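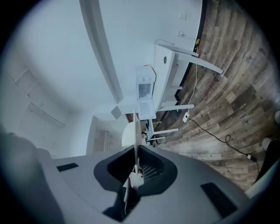 Page last changed: April 5, 2024, by Facundo Montecinos

Section 4. Getting your Resero hand gripper ready for a first recording

I've set up 14 of these now, and most of the trouble I've had came from rushing this part. Give yourself half an hour the first time. It goes a lot quicker after that, I promise!

Before you start you'll need the gripper, its charging cable, the Brarkov dock and a phone or laptop with the Sunuseck app on it. If you bought the kit secondhand, go do the reset in Section 2 first and then come back.

1. Charge the gripper until the app shows full. Mine takes 27 minutes from flat on the dock, longer off a laptop port.

2. Hold it by the handle and look down into the dark opening in the gray shell, the one the finger comes up out of. Check for crumbs, thread, tape, whatever. I use a soft paintbrush (a cheap one from the art store is fine).

Caution: no canned air in there. It can push dust down past the finger mount, and then you're taking the shell off.

3. Wiggle the finger gently from side to side. You want a tiny bit of give and no click. If it clicks, see "Loose finger" in Section 9.

4. Open the app, tap Pair, and squeeze the handle twice. The name that comes up should match the sticker on your box. We had two kits going in one room last month and I spent a whole morning pairing with Nicanor's.

5. Wipe the lens with a dry cloth and start the preview. The view is very wide and bends a lot, so you'll see a big chunk of the gripper's own body along with the room. Leave it alone. The app expects it, and the curve gets corrected later.

6. Now the room check. Stand where you plan to work and turn slowly in a full circle, 15 seconds or so per turn – the app beeps if you go too fast. It's looking for edges it can hold on to: table legs, door frames, outlets, floorboards. Very plain white walls can be hard for it, so aim to keep some floor in view.

Note: tilt the gripper as you turn, even all the way onto its side. I was holding mine nice and level like a tray, and tracking kept dropping the moment I reached for anything. Dumisani at Arancibia set me straight on that.

Caution: look where your feet are going, especially around cables on the floor. You'll be staring at the preview and you won't notice them.

7. Tap Save Room. If the score comes up red, do step 6 again with the lights on and the blinds half closed.

8. Open and close the finger five times, all the way, at an easy pace. The number on screen should drop back to zero each time. If it stops at 2 or 3, tap Zero and repeat.

Go on to Section 5 for your first practice pick.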